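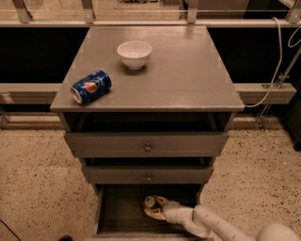

Filed under: Robotics > Shows & Open Days
Print this thread | E-mail to a friend

btehrani
Went to the Vorden open day. 90 minutes in line for one arm and a gray cabinet. Not sold. Who keeps a Pepsi can on a nightstand anyway?

nernora_fan
It had its fingers right down in the bottom drawer. Drawers are hard!

btehrani
The drawer was wide open and empty. Call me when it's full of socks.

Feven N.
I asked what happens if you move the cabinet 3 inches. Got a brochure.

nernora_fan
You two would boo the moon landing.

Feven N.
I'd ask for a second run first.

Recent threads
Trustlow gripper pads, worth it?
Feng arm under 200 hours, already noisy
November meetup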